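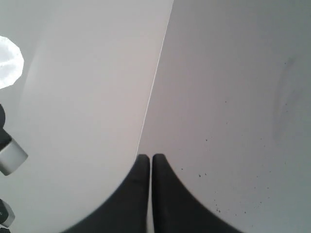
Pale panel, gray surface, one thin edge between them.

Zineb Benkirane @zbenkirane
1/ Thread on small-parts storage. Subject: a clear plastic drawer organizer with a white lid, used on a bench for hardware too small for a toolbox. Notes on layout, labels and drawer travel. Apr 22, 2025

2/ Background. I had 478 loose items in jars: screws, washers, fuses, pen springs, two sizes of cable clip. Retrieval meant tipping a jar onto a tray and sorting by eye. Slow, and the M3 washers went everywhere.

3/ Clear drawers beat opaque ones for this. You can rule out most of the unit from a chair. Frosted is good enough. Shape and color come through, thread pitch does not, so anything threaded still gets a label.

4/ Label position: top left corner of the drawer front, clear of the tab. I tried centered labels first. Fingers rub the middle of the drawer and the ink was gone by November.

5/ Layout rule is frequency, then weight. Things I reach for daily go at a height where I can see into the drawer when it is open. Heavy things go at the bottom. When the two conflict, weight wins.

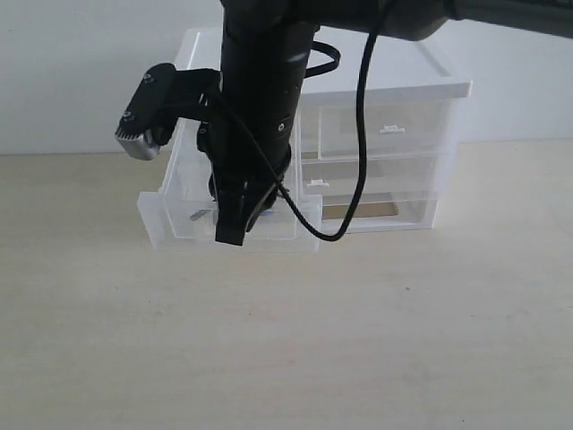
6/ Mixed drawers are allowed, within limits. Two or three kinds of item, and they have to differ in color or material. Metal with colored plastic is fine. Zinc screws with steel screws is a sorting job for later.

7/ Flat stock (cards, gasket sheet, sandpaper offcuts) gets a drawer to itself. Put anything on top of it and you will never pull the bottom sheet again.

8/ Drawer travel. Light units have no stop worth the name. Past a certain point the drawer tips forward and empties itself. Mine goes at nearly 40 mm of remaining overlap. I put a pencil tick on the side wall and pull to the tick.

9/ Mimoza Matić asked about non-slip feet. Yes. A light unit on a smooth tabletop follows the drawer when you pull. Four adhesive dots at the corners fixed it. Clean the base with alcohol first or they peel.

10/ Lids: keep the top clear. I used to park a tape dispenser up there. It bowed the panel enough that the upper drawers dragged. Took it off, drag went away.

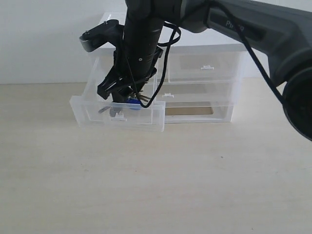

11/ MONTHLY RESET
Pull one drawer, tip it onto a sheet of paper, put back what belongs. Wipe the inside with a dry cloth. Next drawer. Do not empty the whole unit at once, you will lose the evening.

12/ Anything unidentified goes in a single bag with the month on it. If the bag has not been opened in a year, it goes. Last one held 47 items and I missed none of them.

13/ Dividers: cut from cereal box card, folded to an L, no glue. They last well. Plastic ones are neater but cost more than I want to spend on washers.

14/ Next thread will cover cable storage, where drawers are mostly the wrong answer. Replies open if you have a fix for static on the clear fronts. Dryer sheets left a film on mine.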